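Tuesday, Prindale bench

Second day with the Sindmont two-arm kit on trial. Unboxing to first move took me most of the morning (the setup sheet skips a step, I've penciled it in for whoever's next!). Ran the gear demo at slow speed after lunch and I like the fingers a lot, the speckled grip faces especially. Cable routing I like less, it wants a clip near the wrist.

Price from Modise is 1545 per arm, spare finger pair 200 on top. Hmm. Need to ask if that covers the software past the first year.

To do: repeat with the small gears at full speed, then write to Nurnavbridge. 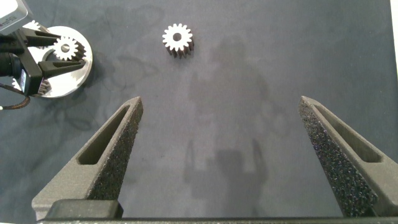
Wrist-camera fingers open, one gear on the mat, one in the other gripper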